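4.2 Operating rules

The rules below were revised on Fri 6 October after Su-bin Heo's review of 1086 logged trials.

Both grippers start open. One gripper approaches the object – the other stays clear until the grasp is confirmed. Cables must hang free of the jaws. A trial in which the rack shifts is marked void and kept in the log. Operators stop after two void trials in a row and check the mounting plates before going on.
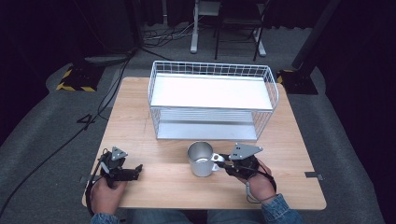 Figure 8. Right gripper approaching the mug handle, left gripper open.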